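Reading Room > Short Fiction > Institutional Tales > The Drendham Record

The Drendham Record

It is the practice of the Drendham Station that an operator who leaves the service shall submit a closing statement, to be bound with the episodes gathered under that operator's hand. The statement of Natália Štefanec was received in January. It is given below as it was entered, with the permission of the Registrar, Mr. Ghoneim.

To the Registrar.

I was engaged at Drendham for the purpose of supplying examples to the system known as Wi. My duties were set out in the schedule attached to my contract. I was to guide the arm by means of the hand controller, to move the blocks upon the board in accordance with the instruction displayed, and to press the pedal at the close of each attempt. The quota was 204 episodes per shift. Of these, 200 were to be delivered to Femau, and the remainder were held against rejection.

The instructions were composed by Mr. Pešek, who had formerly drafted notices for a water authority. They were brief. Push the red star to the blue cube. Separate the yellow hearts. Move the green star toward the center of the board. An operator was not required to understand why a star should be wanted in one place and not in another, and I record that I did not ask.

During my second month the Station received a memorandum from Femau on the subject of hesitation. It had been observed that Wi, when working unattended, would bring the arm down beside a block and hold it there for almost six seconds before making contact. No fault was found in the motors. The reviewers traced the behavior to the examples, and from the examples to a single operator, and the operator was myself.

I was called before Ms. Inthanon, who conducted the review with courtesy. She placed my episodes on one screen and those of Wi on the other. I had not been aware of the pause. I saw it then in every episode she opened. The arm went down on the right side of the board, as it should, and stopped above the wood, and waited, and went on.

Ms. Inthanon asked whether I had been in doubt as to the instruction. I replied that I had not. She asked whether the controller had been slow to respond. I replied that it had not. She wrote down both answers and asked whether I could offer any account of the matter.

I stated that my father had been a player of draughts. He played in the evenings at the kitchen table, against my uncle, and it was his habit to rest one finger beside a piece before he moved it. My uncle considered this unsporting. My father held that a piece ought to be given notice. I was a child and sat at the corner of the table, and I suppose I watched his hand more than I watched the game.

Ms. Inthanon wrote for some time. She then informed me that the form had no heading under which this could be entered, and that she would enter it under Remarks.

Two remedies were proposed. The first was to strike my episodes from the collection, at considerable cost to the schedule. The second was to trim the pause from each, so that the arm would descend and push without interval. Mr. Štěpánek, of the Aditz office, favored trimming, and a portion of the work was trimmed as a trial. Wi was trained again on the shortened examples. It struck the blocks smartly and knocked the hearts onto their faces. The trial was discontinued, and the pause was restored under the designation "approach interval." I understand that it is now taught to new operators on their first morning.

I was told of this decision by letter. The letter did not mention my father, and I had no expectation that it would.

On my last shift I completed the quota a little after four o'clock. The instruction for the final episode was to move the red star to the center of the board. I brought the arm down. I was by then fully aware of the pause and could have omitted it. I did not omit it. I request that the episode be retained in its full length.

I have returned my badge and the key to locker 6.

N. Štefanec, Operator

Note by the Registrar: The request is granted. One still has been bound with the statement.

Reader comments

marrowfat: I read the letter part twice. "A piece ought to be given notice" will stay with me. My grandfather did the same thing with dominoes.

K. Osei-Lund: Would trimming really make it knock things over? I work near this field and I could believe it. The arm loses its settling time.

tessellate: Wanted more of Pešek and his water notices. Please write that one next.

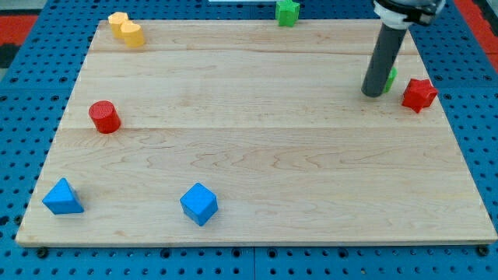 Plate 2. The board at Drendham, with the arm lowered at the right and the red star beside it.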